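Chapter 7
Responding to Domestic Burglary

Learning outcomes

After studying this chapter you should be able to:
explain how a report of burglary is graded and who is sent to it;
set out the duties of the first officer at the address;
distinguish between items to be recovered, items to be recorded and items to be left alone;
describe what a householder should be told before the officer leaves.

7.1 Introduction

Burglary of a dwelling is among the offences most likely to bring a member of the public into contact with the police for the first time. The property taken may be of modest value. The effect on the household is often out of proportion to it, and many victims report that they sleep badly for weeks afterwards or avoid the room through which entry was made.

Chapter 6 dealt with theft from shops and vehicles, where the place of the offence is open to the public or can be moved. A dwelling is different. People must go on living in it, and the investigator works among their belongings, usually in their presence and for a limited time. Much of the skill described in this chapter lies in doing a thorough job without adding to the disturbance.

The chapter draws throughout on the Flovham study, in which 698 reports of burglary were followed from the first call to the closing of the file. Of these, 300 were made by a householder who had just returned home. The remainder came from neighbours, landlords and alarm companies, or from householders who had been asleep upstairs.

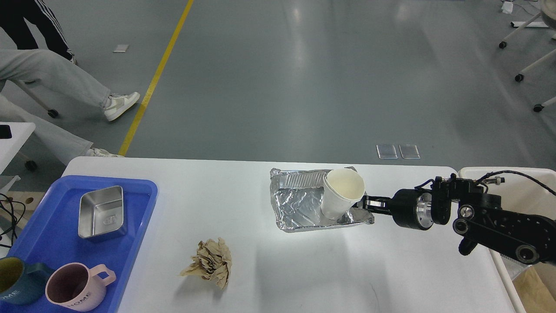
Figure 7.1 Paper cup and foil tray on a white table.

7.2 The first call

The call handler has two questions to settle before any other: whether anyone is hurt, and whether the offender may still be inside. If the second cannot be answered with confidence, the caller should be asked to leave the building and wait with a neighbour or in a locked vehicle. The call should be kept open until an officer arrives.

Once safety has been dealt with, the handler should obtain the address, the time at which the house was last known to be secure, and the point of entry if it is obvious. Callers commonly begin to tidy up while they are still speaking. They should be asked politely to stop, and to keep others, including children and pets, out of the rooms affected. 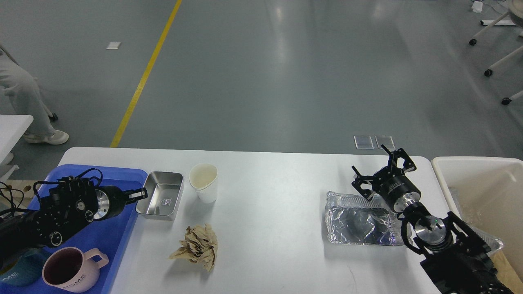

Figure 7.2 Containers, cups and packaging, with a blue tray.

7.3 The first officer at the address

In the Flovham study the first officer spent around 30 minutes at the address. Within that period the officer was expected to confirm that the premises were clear, take a first account, identify the routes in and out, and decide whether an examiner was needed.

The routes deserve particular care. Offenders frequently enter by one opening and leave by another, and the second is easily missed when a forced door has drawn everyone's attention. Gardens, side passages and shared stairways should be looked at before they are walked through.

Household objects which the offender may have handled should be left where they stand until a decision has been made. Smooth surfaces generally hold finger marks better than rough or fabric ones. Where an object must be moved, its original position should be noted first, together with the name of the person who moved it.
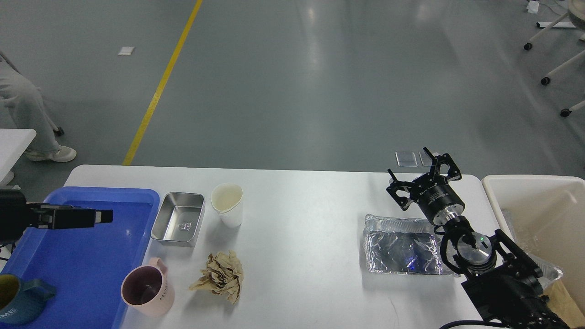

Figure 7.3 Two mugs and a blue tray.

7.4 Property lists

A first list of stolen property is rarely complete. Householders notice the absence of a television at once and that of a passport or a spare key much later. The practice adopted in the Grokulgate division, where a second list is invited 20 days after the report, is discussed in section 7.9.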